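April
Maiara Bezerra and Nivaldo Furtado

4.2 Small jewelry on the bed

Bedrooms in the Trumbridge study often had no dressing table, so jewelry was sorted on the bed. Bracelets usually went back into the box first. Rings and earrings stayed out on the blanket longest, as in Figure 3.

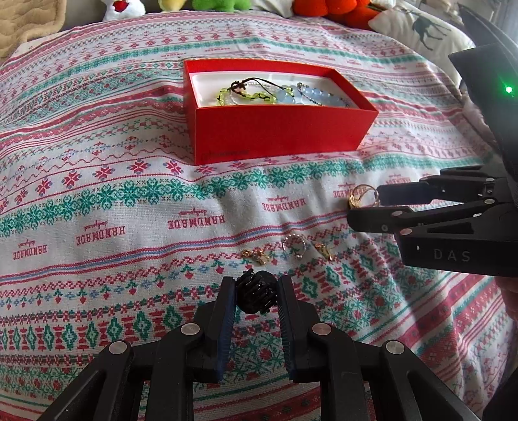
Why do people sort on a bed? It is the largest clear surface in the room, and a dropped ring makes no noise and does not roll far.

Participants also told us that a busy pattern hides small pieces. Of the 53 people interviewed, 27 had lost an earring in bedding at least once. Most still preferred the bed - a hard table felt worse for beads and stones.

Figure 3. Red jewelry box with beaded bracelets; small pieces on the patterned blanket.

Open boxes with a single tray were the most common kind, and their owners seldom kept beads and metal apart.
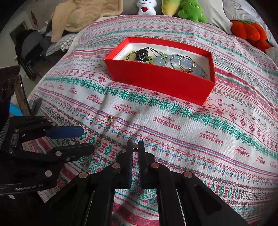 Cords were the main source of tangles. Quintana suggested laying each bracelet flat before adding the next, and four households kept up the habit until our second visit.

Related items
Drawer Dividers in Shared Bedrooms
Hair Clips and Where They End Up
The Balletstead Closet Survey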